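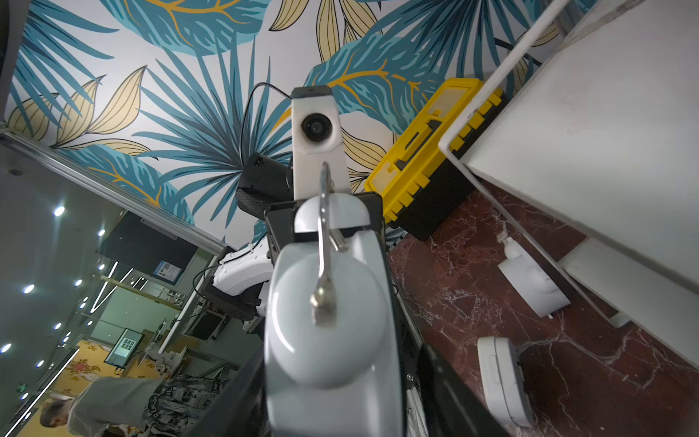
How much wallpaper do you need for one wall? Measure the width of the wall, divide it by the width of the roll, round up, and then buy one more roll than that if the pattern is a big one.

I bought two rolls of a palm leaf paper from Rerden in June and had to go back for a third. It has large teal and dark blue fronds with pale yellow leaves on white, and leaves that size waste a lot of paper. Every drop has to be slid up or down until the fronds meet, and the offcuts are too short to use anywhere except over a door. The third roll cost $116 with delivery, more than I paid for either of the first two.

The wall took seven drops. The first one matters most. I used a plumb line because the corner of the room is out of true, and if I had followed the corner the last drop would have been leaning badly. I trimmed the corner side afterwards with a new blade. Change the blade often — I went through a whole pack.

For paste I used the ready-mixed tub from Niazi. It was fine. It stays workable long enough to shift a drop sideways, and what got on the front came off with a damp sponge. I had a bottle of Jaller sizing left over from another job and put that on the plaster the night before.

Things I would do differently: check the batch numbers on the rolls before leaving the shop, and number the back of each drop in pencil as it is cut. I hung two in the wrong order and had to peel them off again while the paste was soft. They went back up without tearing, though one seam is still visible if you know where to look.

The yellow toolbox with the black trim has stayed in there, as there is still the skirting to touch up. I have a tin of Sedard satin white for that. The other walls are staying plain. I did think about carrying the paper around the corner, but the pattern is busy and one wall of it is enough for me.

Next job is the power point covers, which I took off and put somewhere safe.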